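Status of this card: revised October 2020, after the withdrawal of part of the toaster subset. Users holding an earlier copy should read "Known fault" before training on it.

# Onville Tabletop Handling Set: toaster subset

## Summary

The toaster subset holds 4000 recorded episodes of a single yellow arm handling bread at a small table. It forms part of the wider Onville collection and shares its file layout and licence. The recordings were made at the Kunar site and checked at Thiele before release.

This revision concerns a fault in the gripper control software, Unon, which affected part of the subset. The fault caused the gripper to report that it had opened when it had not. No person was hurt. One toaster was damaged and has been replaced with another of the same pattern.

## Contents

| Item | Value |
|---|---|
| Episodes, first release | 4000 |
| Episodes withdrawn | 1501 |
| Task | Moving bread between dish and toaster |
| Control software | Unon |
| Sites | Kunar (recording), Thiele (checking) |

Each episode folder contains the video, the joint positions, the commands sent to the arm and a short text label. Times are given in seconds from the start of the episode.

## The work recorded

The operator guides the arm from a separate desk. An episode is labelled `complete` only where the bread has been released and the arm has returned to its rest position. 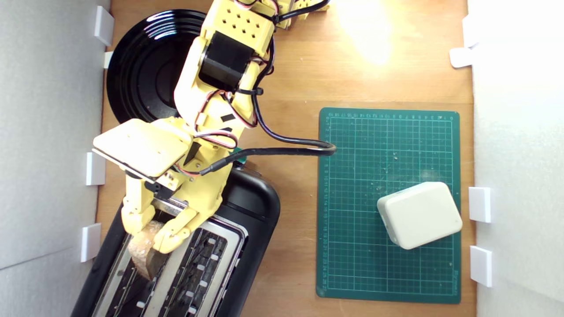
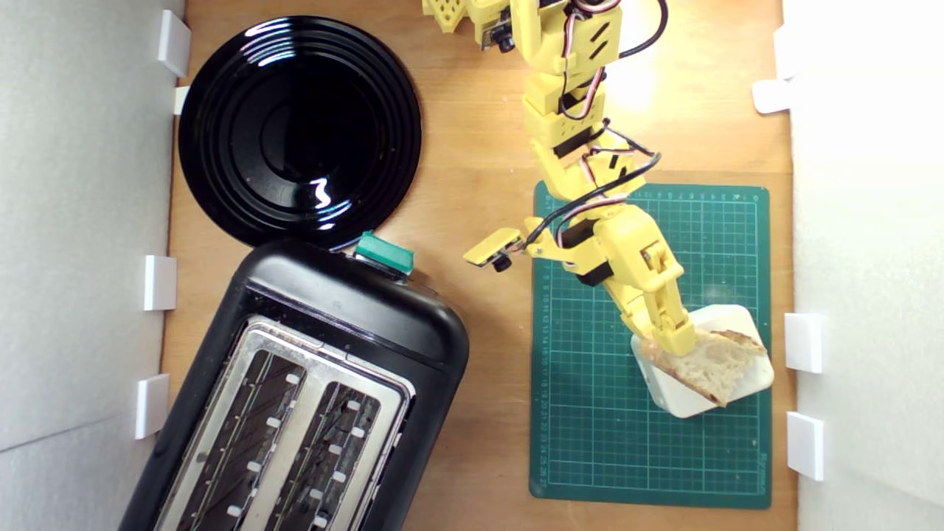
The label is written by the software at the close of the episode and was not, in the first release, confirmed by a person. This proved to be the weak point in the procedure.

## Known fault

In May the checking team at Thiele found episodes labelled `complete` in which the arm had begun to lift while the fingers were still closed. In most of these the bread came back out of the slot with the gripper. In eight, the gripper caught on the toaster and dragged it across the table before the operator pressed the stop switch.

The cause was traced to the way Unon handled a stalled finger servo. When the servo drew too much current, the software cut its power and then recorded the last commanded position as if it were the true one. An open command sent during this period was marked as carried out. The lift followed at once.

The fault was made worse by two matters of local practice:

- The current limit had been raised at Kunar to improve the hold on thicker slices. The change was not entered in the site log.
- The stop switch was placed behind the operator's screen and could not be reached without leaning forward.

## Action taken

All episodes recorded under the raised limit have been withdrawn, whether or not the fault can be seen in them. The folder names have been kept in `withdrawn.txt` so that earlier results can be compared.

The following changes apply to all later recording:

1. Unon now reads the finger position from the servo and refuses to lift if the reading is missing.
2. The current limit is locked and may be changed only with written approval from Thiele.
3. The stop switch is fixed at the front edge of the operator's desk.
4. The toaster is disconnected from the mains for every episode. Earlier site rules left this to the operator.

Six trial sessions were held after these changes, and no false release was recorded.

## Advice to users

Results obtained from the first release should not be compared directly with results from this one. Models trained on the withdrawn episodes may have learned to lift before release and should not be run on a physical arm without a separate check on the finger position.

The `gripper_open` field should be treated as a command, and `finger_pos` as the measurement. In the first release both fields carried the same value during a stall.

## Remaining limits

The subset covers one arm and one table layout. Thin slices are more common than thick ones, and the withdrawal has increased this imbalance. Failed episodes are kept and labelled `incomplete`, but the reason for failure is not given.

## Reporting

Suspected false releases should be reported through the Onville issue list, quoting the episode folder name and the time at which the lift begins.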